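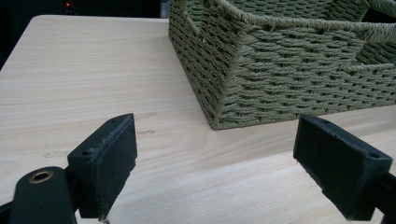 Frozen prawns are sold with a coat of ice on them. The trade calls it glaze. A thin glaze is useful: it keeps air off the flesh and slows the drying that leaves white, woolly patches after a few months in the freezer. My quarrel is with how the ice is declared, and with the way price is shown next to it.

Take a bag packed by Garen and bought at the Wotuvside market. On my kitchen scales it came to 1114 grams frozen, without the packaging. Thawed in a sieve under cold water until the ice had gone, then drained for two minutes, the prawns weighed 898 grams. The difference is a little over 19 per cent of the frozen weight. The net weight was printed on the back, in small type, and it was correct. The front of the bag gave only the frozen weight, and so did the shelf ticket, where the price per kilo was worked out on prawns and ice together.

A shopper comparing two bags in that cabinet has no sound basis for doing so. A cheaper bag with a heavy glaze can cost more per kilo of prawn than a dearer one with a light glaze. The sum is simple enough, but it needs a figure from the back of each bag and a calculator.
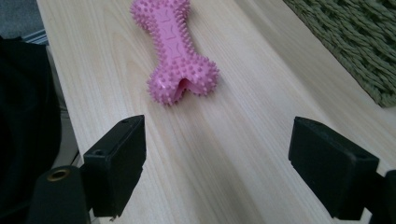

Onni Riihimäki wrote in after my last piece on shellfish to say that glaze melts off unevenly, that two people thawing the same bag will get two different weights, and that a front-of-pack figure would only give a false sense of accuracy.

I accept the first two points. Drained weight depends on water temperature, on the mesh and on how long the sieve is left to stand. That is an argument for a fixed method. Packers already need one in order to print the figure on the back, and moving a number to the front does not make it less accurate.

The Niskanen survey, carried out at Wotuvside in November, covered 2063 bags. Of these, 619 gave no net weight without glaze anywhere on the pack. That is three in ten. The remainder gave it somewhere, usually near the storage advice. I would like the survey to have recorded type size as well, and perhaps the next one will.

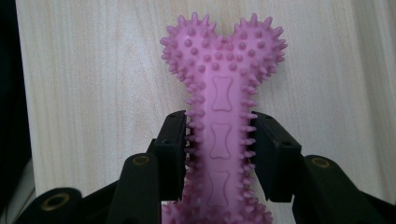
Pink bone-shaped dog chew, held upright.

Size grading makes matters worse. Prawns are sold by the number of pieces to a given weight, and if that weight includes ice the count shifts. A heavily glazed prawn can be sold one grade larger than it should be. The fishmongers at Bavent grade on thawed samples and mark the tray to say so. Their prices look high beside the freezer cabinet until the ice is taken out of the comparison.

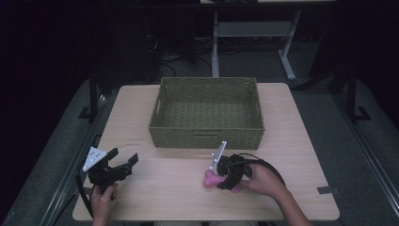
One reader asks whether a legal ceiling on glaze would be simpler than a new label, and suggests ten per cent.

I would not go that way first. Small peeled prawns have a lot of surface for their weight and need more ice than large ones in the shell. A single ceiling would be too tight for the former and too loose for the latter. A net weight on the front, in type the same size as the brand, and a shelf price per kilo worked out from it, would cover both. Packers could then use as much ice as they think the product needs, and charge for the prawns.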